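RUKBRIDGE, August 10, 2022 — Noltix will build a tidal power pilot off Faltstead, with work starting in October. The three turbines should supply about 300 homes.

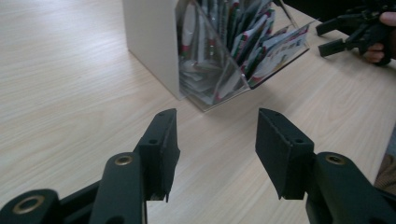

Sachet dispenser on a table.

"The channel runs fast and the grid connection is close," said project lead Karlijn Verbeke. Coughlan will lay the seabed cable.
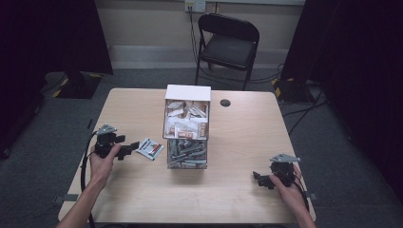

Will boats still be able to use the channel?
Small craft can pass at any time — larger vessels will follow a marked lane on the north side.

Press contact: Mortimer Baptiste, Noltix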